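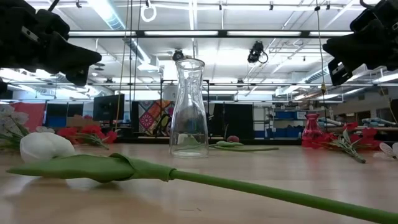 Week 2: Why glass is clear

Clidside sand is mostly silica, and so is the vase on your grandmother's shelf - yet one is a dull heap and the other lets light straight through! What changed is the inside. Each grain of sand scatters light off its surface, and a heap has millions of surfaces. Melt them together and those surfaces are gone.

Curved glass still bends light, so anything behind it looks a little warped. Look for that at home, it's great fun.

Before next class, read the Claeys handout up to page 70 and bring one clear object with a curved side. Lab is in room 3109.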